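Proyecto Bornus: organización del material de envasado y muestras
Informe de avance para la entidad financiadora
Periodo: marzo
Elaborado por: Brusano, área técnica

1. Objeto del informe

El presente documento recoge el estado de las tareas de la línea 3 (vaciado y clasificación de bandejas de muestras) y las incidencias que afectan al calendario de abril. Las líneas 1 y 2 se cerraron en el informe anterior y no se detallan de nuevo, salvo en lo que condicionan el uso de la mesa de trabajo.

2. Puesto de trabajo

El puesto queda fijado en una mesa rectangular con cantos de madera clara, cubierta en casi toda su superficie por una lámina blanca y lisa. La lámina se revisa al comienzo de cada turno y se sustituye cuando presenta pliegues o manchas. Se ha descartado la cubierta gris propuesta en la memoria inicial: con ella los fragmentos pequeños de envoltorio pasaban inadvertidos durante la limpieza final.

Sobre la mesa se admite una sola bandeja por operación. El resto permanece en la estantería auxiliar hasta que le corresponde turno. 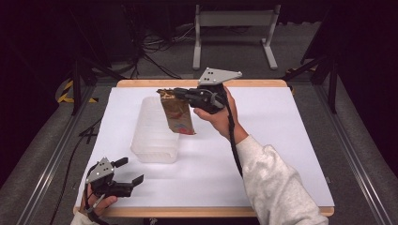 La secuencia de trabajo consta de 7 pasos y se aplica sin variaciones desde la segunda semana del periodo. Los paquetes se toman por el extremo superior y se mantienen suspendidos hasta que dejan de oscilar. El desplazamiento se hace a baja altura. No está permitido arrastrar el paquete sobre el borde de la bandeja, práctica que en febrero ocasionó la rotura de dos unidades y la repetición del lote correspondiente.

3. Material manipulado

El lote en curso comprende 11 referencias, con predominio de los paquetes planos de envoltura metalizada. Frente a las bolsas de papel del lote Lã, ya finalizado, este formato plantea dos dificultades: la superficie se arruga con el primer agarre y los reflejos dificultan la lectura del impreso. La primera se considera asumible. Para la segunda se ha modificado la altura de la luminaria, con resultado satisfactorio en las referencias de cuerpo mate y todavía insuficiente en las de acabado brillante.

El criterio de aceptación no cambia. Un envoltorio arrugado se da por válido si conserva cerradas las costuras. Un envoltorio abierto se retira y se anota en la hoja de incidencias, con indicación de la referencia y del paso en que se detectó.
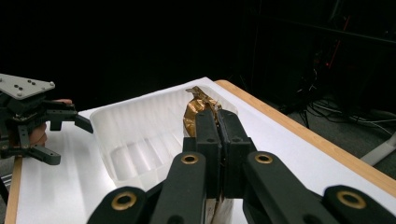
El agarre por la parte alta del envoltorio se mantiene como norma para todo el lote. Se ensayó el agarre lateral en 10 unidades y se abandonó: el contenido se desplazaba hacia un extremo y la colocación posterior exigía una corrección manual. Las hojas de ese ensayo se adjuntan en el anexo B y no computan a efectos de rendimiento.

Queda pendiente decidir el tratamiento de las unidades con solapa superior doblada. La propuesta de Brusano es admitirlas sin alisar. Wokon, como receptor del material clasificado, debe confirmar si este criterio es compatible con su proceso de etiquetado.

4. Recipientes

Se utilizan recipientes de plástico blanquecino translúcido, de esquinas redondeadas y con relieve acanalado. El acanalado complica la limpieza, en particular en el encuentro entre la pared y la base, donde se acumulan restos de polvo. El tiempo previsto para esta tarea en la memoria inicial resultó corto y se ha ampliado con cargo a la partida de consumibles, sin efecto sobre el presupuesto total.

Las etiquetas adhesivas no se fijan bien sobre la pared estriada. En adelante la identificación del recipiente se hará mediante tarjeta suelta, colocada junto a la base y retirada antes de iniciar la operación.
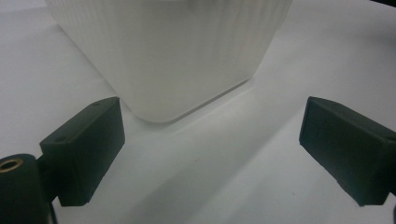

5. Incidencias y desviaciones

a) Retraso de 3 jornadas en la recepción de la lámina blanca de repuesto. Recuperado dentro del periodo.
b) Hojas de incidencias con el campo de referencia incompleto. Se ha corregido la plantilla.
c) Recipientes con el borde deformado en el último suministro. Devueltos al proveedor; la reposición está prevista para abril.

6. Trabajo previsto para abril

Finalizar las referencias pendientes del lote, repetir la prueba de iluminación con los envoltorios brillantes y cerrar con Wokon el criterio sobre solapas. Se solicita a la entidad financiadora la conformidad con el cambio de partida descrito en el apartado 4 antes del cierre contable del trimestre.

Anexos: A, relación de referencias; B, hojas del ensayo de agarre lateral; C, plantilla corregida de incidencias.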